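My sister-in-law Houda called me last week to ask if she should hold off on buying a new vacuum, seeing as the robots are coming any day now. I told her to buy the vacuum.

I've been following home robots for years, and I want one as badly as anybody. I'd pay $2000 tomorrow for a machine that could clean up my kitchen after dinner. But every time I get excited, I go sweep my own floor and pay attention to what my hands are up to. Take the dustpan. You have to tilt it so the lip sits flat, hold it there while the other hand pushes dirt at it, then shuffle it back an inch for that stubborn line of dust (you know the one!). I learned that when I was about 7 and haven't thought about it since.
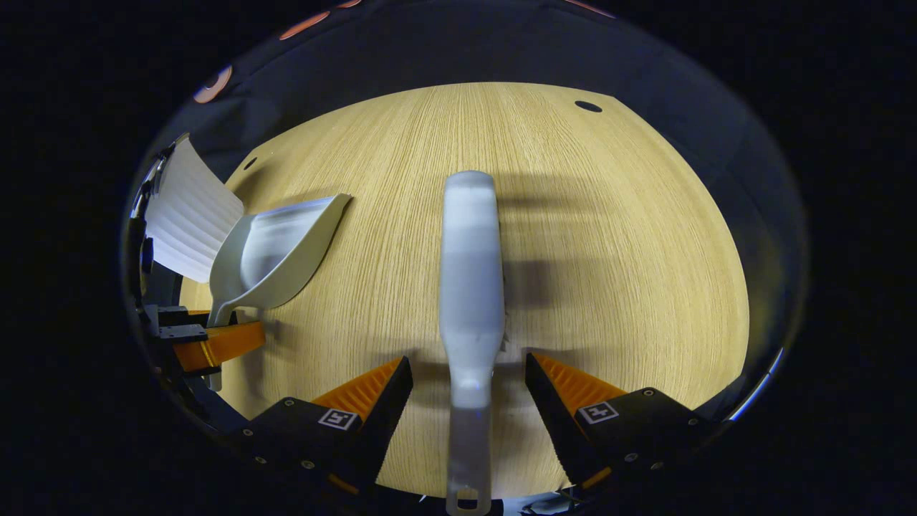
One gripper on the dustpan, another on a gray handle.

Holding things, I'm ready to believe in. Ribbed pads on the fingers look like a smart idea to me, and a dustpan isn't an easy shape to grab. It's the stuff after the grab that worries me -- how hard to press, when to stop, what to do about a raisin that's stuck to the floor.

My friend Milan De Smet thinks I'm too gloomy. He says a shop floor will get there way before my kitchen does, and I think he's right about that. A workbench stays put. My kitchen has a dog in it.

So, can they do chores yet? A few, slowly, on a good day. Ask me again in February. Meanwhile Houda got the vacuum, and she says it's terrible on stairs.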